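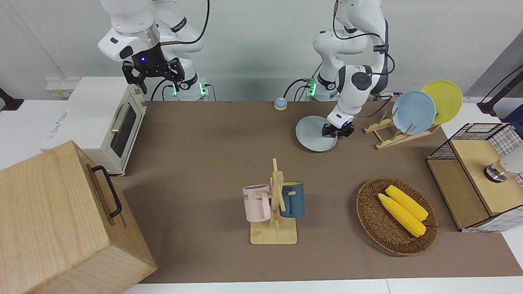 Staff information pages, written by A. Rawat

Questions from kitchen and canteen staff about the robot arms

These are the questions that came in at the Monday briefings in May and on slips in the box by the rota. Answers apply to the Iltham site only. Tivomdale will get its own page when its dates are agreed.

What are the arms being used for?

Plates, mostly. The arms pick up a plate by the rim and move it between the table and the rack. Mugs come next, then opening and closing the toaster oven. They do not cook, serve or handle knives.

Is anyone losing their job?

No posts are being removed at Iltham this year. Conard has confirmed this in writing to all 83 catering staff. Hours stay as they are on your contract. If that were to change, there would be a formal consultation first, and you would hear about it from your manager before it appeared on this page.

Will my shift change?

The early and late shifts keep the same start times. The one difference is on the late shift, where one person is now down as "arm lead" on the rota. That person starts the session, stays within reach of the stop button and fills in the log at the end. They are not expected to do their normal wash-up duties at the same time.

Do I have to be an arm lead?

No. It is by agreement. If you say no, it is not recorded anywhere.

What training is there?

Four sessions, each lasting around 15 minutes, done in paid time. You will learn how to start and stop the arms, what the lights mean, how to lay out the table and how to fill in the log. You don't need to know anything about computers.

How should the table be laid out?

Follow the sheet on the wall. Dish rack, mug tree and basket each have a place, and the middle of the table is left for the arms to work in. Please don't put your own mug or phone down there, even for a minute. Plates go in the rack upright, one to a slot.

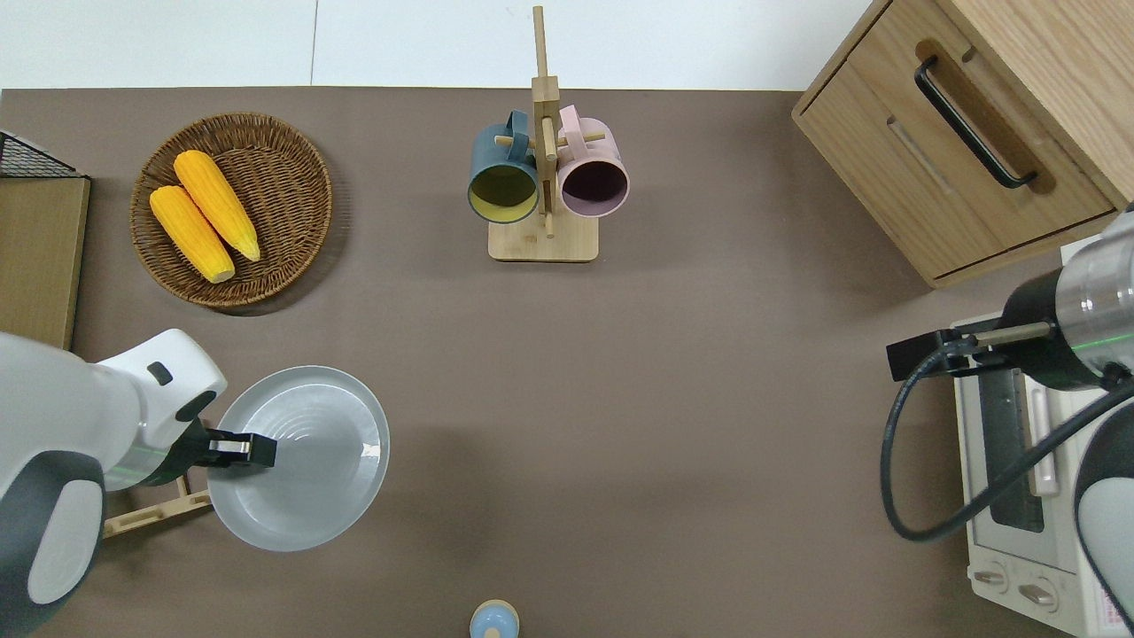

If something has been knocked out of place, stop the session before you put it back. Don't reach in while an arm is moving, however slow it looks.

What happens if it drops a plate?

Press stop, clear up as you would with any breakage and write it in the log. Breakages by the arms are not counted against the shift. Please log near misses as well, such as a plate gripped too far round the rim or set down on its edge.

Is it faster than us?

At present, no. A person who knows the rack will beat it easily. The reason for trying it is the repeated lifting and bending at the end of the late shift, which came up again and again in the last staff survey.

Are we being filmed?

The cameras look at the table and what is on it. Your hands may be in view while you are laying out. Recordings are kept for 12 weeks and are not used for appraisals, timekeeping or discipline. You can ask to see anything you appear in.

Who do I speak to if I'm not happy with it?

Your shift manager first, or your union rep. You can also put a slip in the box without your name on it. Replies go up on this page.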